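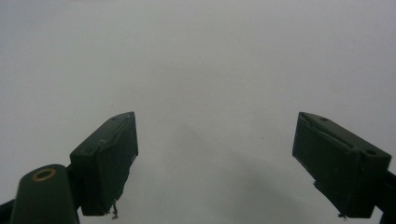

Rondlow Plain Top in Pale Gray-White

Home / Work Surfaces / Tops / Rondlow

Item 802

We've carried the Rondlow range at Hostance since we had one shelf and a folding sign, and the Plain Top is still the one we get most excited about. It's a big, smooth, quiet surface with no grain, no speckle, no printed grid and no logo in the corner. Put a sheet of paper on it, a pile of beads, a half-built model plane, a plate of cookies you want to photograph before they vanish - whatever you set down gets all the attention.

The color sits between gray and white. Pure white tops can glare under a desk lamp (anyone who has tried to sew black thread on one in the evening knows the feeling!), and this one is a good bit easier on the eyes. It changes with the room, too. Near a window it looks almost white, and toward the darker side of a room it settles into a soft gray.

What you get
One top, finished on the upper face and all the edges
2 strips of non-slip backing
3 spare corner pads
A folded care sheet

Size and fit
The top measures 880 mm on each side and lies flat on any level table, desk or bench. There's nothing to screw in. Wipe the table first, press the backing strips onto the underside, turn the top over and set it down. If you're putting it over a table with a raised rim, measure inside the rim before you order.

Looking for something longer? Two Plain Tops can sit side by side, though you will see a line where they meet. The Tawhiri bench top is the better pick for a full-length run, and it comes in the same color.

Good for
Sorting small parts, cutting out patterns, jigsaw puzzles, sketching, product photos, wrapping gifts, homework, seed packets in March. We keep one on the packing desk and another in the back where we check returns, and tiny things like screws and loose threads are so much easier to spot on a plain background.

Not so good for
Hot pans, craft knives without a cutting mat underneath, or life outdoors. Permanent marker will stay put, so keep the lid on.

Care
Use a soft damp cloth and a drop of dish soap, then dry it off. Lint shows up on a surface this plain, so a quick pass with a dry cloth before you start is worth the ten seconds. Please skip scouring pads and anything gritty. Store it flat or standing straight up, never leaning at an angle for months on end.

Goes well with
Protik clip-on lamp, warm or cool bulb
Protik parts tray, shallow
Tawhiri bench top, same color

Aba Dankwa's note from the shop
I use mine for bookbinding and I love how calm it makes the table look, even when the rest of the room is a mess. If you're unsure about the color, ask us for a sample square. They're free, and you can leave one on your desk for a day to see it in morning and evening light.

Ordering
Tops ship flat with a stiff board on each side. Pickup from the shop is fine too - bring a blanket for the back seat.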